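Startseite > Ausstattung > Hotelzimmer > Schließsysteme > Planby Türschloss Stasport 2

Planby Türschloss Stasport 2 für Hotels und Pensionen

Das Stasport 2 ist ein batteriebetriebenes Türschloss für Gästezimmer, das mit Karte oder Zahlencode geöffnet wird. Es richtet sich an Hotels, Pensionen und Apartmenthäuser mit bis zu 50 Türen, die keine Leitungen zu den Zimmern legen wollen. Die Montage erfolgt auf der vorhandenen Zimmertür, sofern ein Einsteckschloss nach DIN-Maß eingebaut ist. Türblätter unter 38 mm Stärke sind nicht geeignet.

Der Preis beträgt 219 Euro je Tür, zuzüglich Mehrwertsteuer. Enthalten sind Beschlag innen und außen, Notschlüsselzylinder, Batterien und Befestigungsmaterial. Die Kodierstation für die Rezeption wird getrennt bestellt und kostet einmalig 700 Euro.
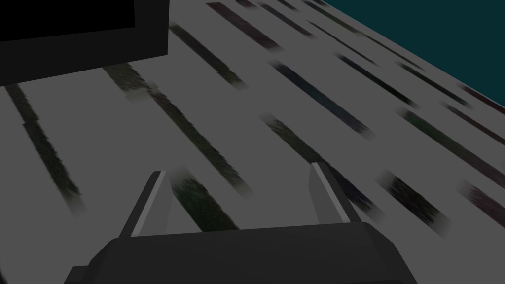 Die Kodierstation wird per USB an den Rechner der Rezeption angeschlossen. Beim Einchecken legt man eine Karte auf, wählt Zimmer und Abreisetag und schreibt die Berechtigung. Die Karte verliert am Abreisetag zur eingestellten Uhrzeit ihre Gültigkeit, werkseitig ist das 11:00 Uhr. Für späte Abreisen lässt sich die Zeit pro Gast ändern. Geht eine Karte verloren, wird eine neue geschrieben. Sobald der Gast damit zum ersten Mal öffnet, ist die alte gesperrt.

Zahlencodes

Für Häuser ohne durchgehend besetzte Rezeption gibt es den Codebetrieb. Der Code wird aus Zimmernummer und Aufenthaltszeitraum berechnet und kann dem Gast vorab per E-Mail oder SMS geschickt werden. Eine Funkverbindung zum Schloss ist dafür nicht nötig. Mit dem Buchungsprogramm Matei läuft der Versand automatisch – bei anderen Programmen wird der Code von Hand in die Bestätigung kopiert.

Etagen- und Reinigungskarten werden getrennt von den Gästekarten verwaltet. Sie können auf bestimmte Uhrzeiten begrenzt werden. Hat der Gast von innen verriegelt, öffnet nur die Notfallkarte oder der mechanische Schlüssel.

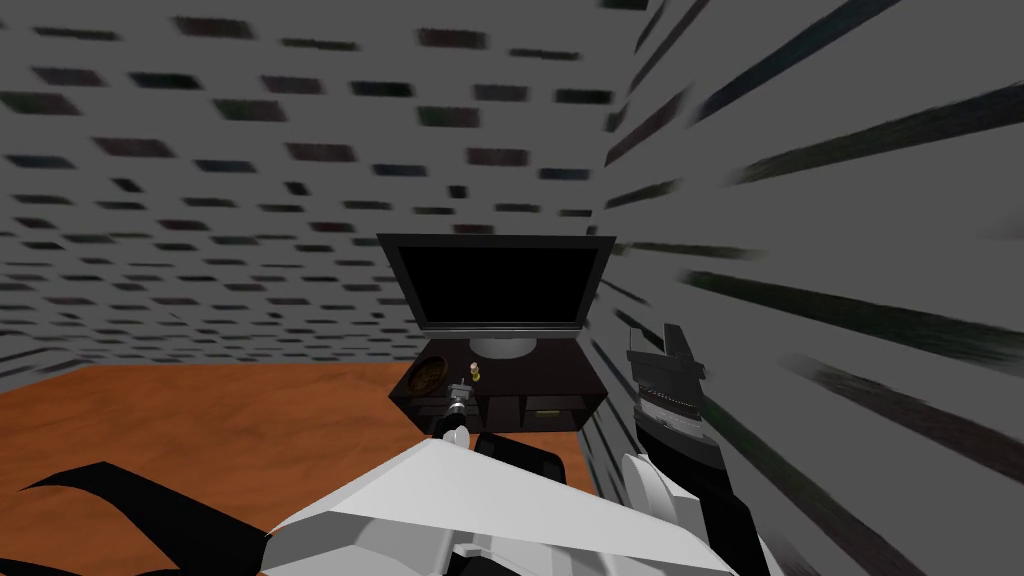

Was passiert, wenn die Batterien leer sind?

Das Schloss meldet einen niedrigen Ladestand frühzeitig mit einem gelben Lichtsignal beim Öffnen. Fällt die Versorgung ganz aus, kann an der Unterseite des Außenbeschlags eine 9-Volt-Blockbatterie angehalten werden, danach funktionieren Karte und Code wie gewohnt. Von innen lässt sich die Tür immer über den Drücker öffnen.

Montage und Einweisung

Wer selbst montiert, braucht Kreuzschlitzschraubendreher, Bohrmaschine und die beiliegende Schablone. Die Uhrzeit muss nach dem Einbau an jedem Schloss mit der Servicekarte gesetzt werden, sonst werden Gästekarten abgelehnt. Auf Wunsch übernimmt unser Montagepartner Vilix den Einbau. Vorab benötigen wir eine Türliste mit Anschlagrichtung, Türstärke und Dornmaß. Bei Brandschutztüren ist zusätzlich eine Kopie der Zulassung beizulegen.

Die Einweisung des Personals erfolgt telefonisch durch Corina Olteanu. Fragen zu Türmaßen und Sonderbeschlägen beantwortet Vasilică Onu. 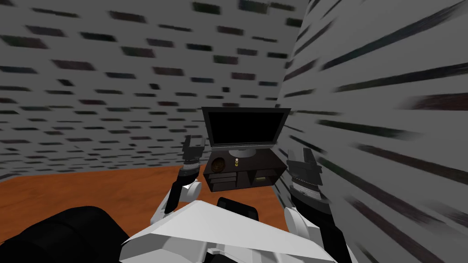 Technische Daten

Stromversorgung: 4 x AA, Alkali
Kartentyp: MIFARE, 13,56 MHz
Türstärke: 38 bis 60 mm
Dornmaß: ab 55 mm
Oberfläche: Edelstahl matt oder schwarz
Einsatzbereich: innen, für Außentüren nur unter Vordach
Protokoll: die letzten Öffnungen, mit Servicekarte auslesbar
Gewährleistung: 2 Jahre

Die schwarze Ausführung ist seit Januar ohne Aufpreis erhältlich. Preise Stand 10. April 2020.

Ähnliche Artikel
Planby Kodierstation USB
Gästekarten, bedruckbar
Notschlüsselzylinder, gleichschließend
Distanzplatten für schmale Türblätter
Planby Wandleser für Hauseingang und Parkhaus
Zimmersafe mit Zahlencode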